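Call for participants: teaching two-handed packing with hand-held grippers

Guvbridge Manipulation Lab, posted October 14, 2024

We look for 25 people who want to take part in a study on how humans put objects into soft packaging. You do not need to know anything about robots. You need two hands, some patience, and free time for 4 sessions at our lab.

The question of the study is simple to say and hard to answer. A robot can learn to place an object into a stiff box from a modest number of human demonstrations. With a bag it is much more difficult, as the opening changes its shape every time something touches it. In June our group finished a first round with 300 demonstrations, all of them made by lab members. The policy trained on them learned to come near the bag quite well, but it often pushed the wall down when the object was going in. We think one reason is that all of us work in nearly the same way. Now we want demonstrations from people with other habits.
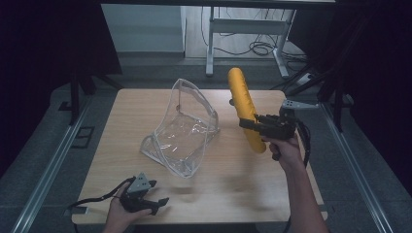
Photo: Harriet Ostrowski / Guvbridge Manipulation Lab

In the sessions you hold one gripper in each hand and do the task with them at a table. The objects are light and of different shapes, like the long yellow one in the photo, and the bag is clear plastic. We give you the goal of each trial, but we will not tell you which hand should do what – this decision is yours, and it is a part of what we study. Failed trials are kept also, so please do not worry about dropping things.

Every session takes 2 hours with a break in the middle. Before the first one, Simão Simões will show you how the grippers open and close, and you can practice as long as you like.

Who can apply
You are 18 or older. You can stand for longer periods and have no pain in the wrists or fingers at present. Left-handed persons are very welcome, we had too few of them in the first round. Please tell us if you have worked in packing or in a warehouse. It is not required, but we would like to have both groups.

What you receive
Participants are paid for each completed session, also if they stop the study later. Travel inside Guvbridge is paid back against the ticket.

Your data
We record the movement of the grippers and video of the table and your hands. Your name is stored separately from the recordings. You can ask us to delete your recordings until the data set is closed, and the date for this is written in the consent form.

How to apply
Write a short e-mail to Karine Boychuk, study coordinator, with the subject "Bag study". Please say which hand you write with and at which times of day you can come. Questions about the method or the earlier results go to Gordon Gosselin – he is glad to send the report of the first round to anyone who asks.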